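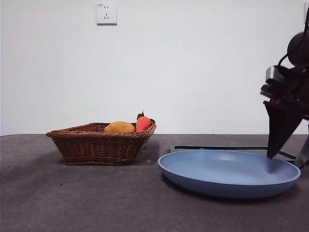 Ernő Bárány wrote in to ask why his arm drops soft things halfway across the table when he steers it perfectly well himself, and whether 20 goes at a task is enough to teach it. Lovely question, and it sent me straight back to the workbench!

First, the number. 20 is a fine start for one easy move, basket to plate say, but keep going if you can. I did 127 for mine (a whole June of evenings, tea going cold beside me) and the later ones were so much smoother that I threw out plenty of the early ones.

Now the tips.

Start with soft toy food. A plush strawberry forgives a clumsy squeeze, and you can concentrate on your steering.

Move things between goes. Shift the plate a hand's width, turn the basket a little, swap what's in it. If everything sits on the same spot each time, the arm learns the spot.

Go slowly near a rim. Come down from above, stop, then close. I count to 2 under my breath before I shut the fingers, and it's made a huge difference with bowls.

Keep your fumbles apart from your good goes. A wobble you put right is well worth keeping, a wild swing across the table isn't.

Check the wrist view as well as the side view before you press record. I love this bit, you see the job the way the arm does!
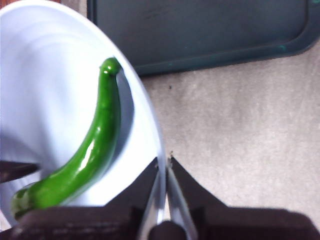

Wrist view: green courgette in a white bowl, fingers open either side of the rim.

Shiny things can be a nuisance, so try turning your lamp a touch and look again.

Wipe the bench down between sessions too, and write the task name on every batch. Mine go in a Skinari notebook, one page per task, with the fumbles in pencil.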